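Irnel packing floor, robot arms from May

tapeandlabels
Steso are putting arms on our sorting line. Anyone been through it? I do 1000 boxes on a good shift and I'm a bit worried!

dockside1803
We had them at Clavix. My wrists are loads better, but I miss the chat on the line.

tapeandlabels
Hmm, not sure I'd swap. They've sent us the simulation of the job, cubes and boxes:

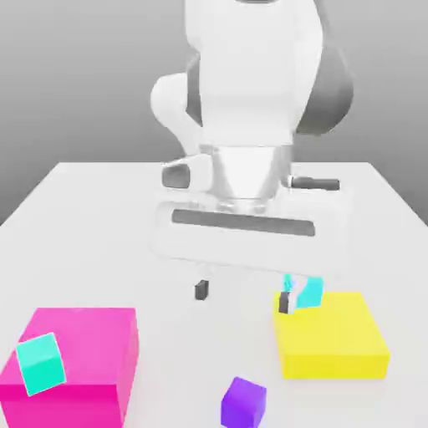

mothballs
Ask about pay grades first. Ours dropped, whatever dockside1803 says about wrists.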